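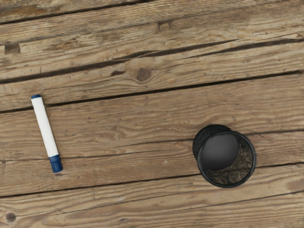 One customer wrote that Ullis deck oil took longer to soak into her old boards than the can suggested, and that the second coat went on much faster than the first.

Ullis Deck Oil, clear
Made by Tuleo

A penetrating oil for bare or previously oiled exterior wood. It leaves no film and can be recoated without sanding. Do not use it over paint or varnish.

Item no. 368
Sizes: quart, gallon
Coats: 2 on new wood, 3 on gray or open-grained wood
Apply with: brush or lint-free pad
Cleanup: mineral spirits

Wash the deck and let it dry fully. Brush along the grain and wipe off anything still sitting on the surface before it gets sticky. Lay used rags flat outdoors to dry, as oily rags can catch fire on their own.

Goes with Grellano Wood Cleaner and the Fuchs wide brush, both sold separately. Gallons ship by ground only. Orders placed before noon leave the same day, except in January.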